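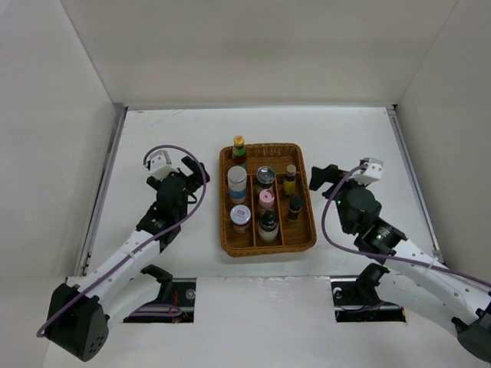

Two-arm handling of mixed containers in woven trays
Fleler project gallery, Chiang Laboratory

Fleler is a study of how two small arms share the work of sorting and placing household bottles and jars in a tray that was never made for robots. The tray is woven wicker with woven partitions. Its walls bend when pushed and the compartments are not quite square. The contents range from short jars to slim sauce bottles with long necks. Most published placing results use rigid bins with known geometry, and we wanted numbers for something softer.

The gallery goes with the method notes by Ming-te Yen and Man-lok Kuo. The notes have the full tables. This page has the short version, arranged by topic.

Workspace

White tabletop, white walls on three sides. Arms left and right, mirrored, with their mounts in cutouts along the front of the table. The walls keep the background constant between sessions. They also remove most cues the policy could use to locate the tray other than the tray itself, and that was the intent. An earlier version of the cell had a patterned mat, and the policy learned the mat.

Scuffs on the tabletop are left alone. We repainted once, in January, and the success rate on the old checkpoints did not change enough to measure.

Two-finger grippers

Both arms carry the same two-finger gripper. No suction, no tool change. Finger opening is commanded as a position, and contact force is estimated from motor current by the Herov driver. The estimate is poor below a light touch and acceptable above it. Jars with wide lids are gripped on the body when the neighboring compartment allows it, and on the lid when it does not.

Object set

Glass and plastic, clear and dark, with colored lids where we could get them. Contents were left in. Liquid and granular contents shift when a container is tilted, and a policy trained on empty containers transfers badly to full ones. We tested this early with 24 empty and filled trials and stopped using empties after that.

Labels are not removed or covered. The policy receives raw color images and no object names, so a label is only texture to it.

Demonstrations

All training data comes from teleoperation. One operator drives both arms with a pair of leader arms of matching layout. The full set has 993 demonstrations, of which 325 involve a container that is lying down at some point in the sequence. The rest are upright throughout. Operators were told to move at a comfortable speed and to finish the task even after a bad grasp. Recoveries stay in the data.

Nakska, our recording tool, stores joint positions, commanded positions, gripper current and all camera streams on one clock. Streams that drift are dropped at export. Resampling them gave us small timing errors that showed up later as late finger closing.

Camera views

The policy uses a fixed view of the whole workspace and one view from each wrist. The fixed view decides which container is next and which arm takes it. The wrist views matter in the last few centimeters, where the fingers have to pass between a rim, a partition and a neighbor.
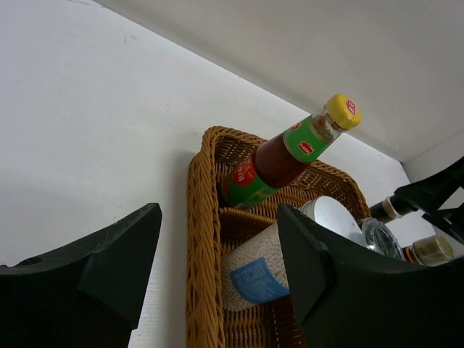

The difficulty at close range is mostly clutter. Necks and caps cross each other, clear glass shows whatever is behind it, and the fingers themselves hide part of the target. A metal lid can reflect enough light to look like a second edge. We tried masking the fingers out of the wrist image and saw no gain. With the fingers visible the policy seems to use them as a reference for scale – when they were masked, approach depth became less consistent.

Lying containers

A bottle lying across a tray is harder than the same bottle standing, for two reasons. The grasp axis has to be read from the image, and the bottle may be resting on something that rolls. The learned policy handles the first part well. It aligns the fingers across the neck or the shoulder in most trials, including for orientations that are rare in the data.

Rolling is still a problem. If the container underneath is a cylinder, lifting the top one can turn the lower one against the partition. The policy has no explicit support model and does not wait for motion to stop before the next approach. Man-lok Kuo added a short hold after each lift in the scripted baseline, and this alone closed part of the gap between the baseline and the learned policy.

Arm assignment

Nothing in the code tells the arms which side of the tray belongs to which. The split comes from the demonstrations, where operators tended to use the nearer arm. In the center column both arms can reach, and here the policy sometimes starts with one and changes its mind. These switches cost time but rarely cause a collision. A simple penalty on late switching reduced them, at the price of a few awkward grasps from the wrong side.

Tray contact

Light contact with the wicker is allowed and common. The rim gives a little and springs back. We count a trial as failed only if the tray moves far enough that a container tips or a later grasp misses. The tray is not fixed to the table. Fixing it improved every method we tested, and it also hid the differences between them, so the reported results use a free tray.

What the results support

With three cameras the policy outperforms the scripted baseline on lying containers and matches it on upright ones. With the fixed camera alone it falls below the baseline on both. With the wrist cameras alone it grasps well but picks a poor order, often going for a container that another one is resting on.

Training was repeated with 11 random seeds. The ranking of the camera setups was the same for every seed. The ranking of the two arm-switching penalties was not, and we make no claim about them.

What they do not support

One tray design, one table, one lighting setup. We have not tested fabric, wire or deep baskets. Lids were never opened. Containers with wet outer surfaces were excluded, as were any too wide for the fingers. Speed was not a goal, and the cycle times in the notes should not be compared with those of production cells.

Files

Configuration files, the Nakska export scripts and the trial sheets are in the Fleler archive at Chiang. Wrist camera calibration is stored per session, so use the file from the same folder as the recording. Questions about the data format go to Ming-te Yen, and questions about the baseline to Man-lok Kuo.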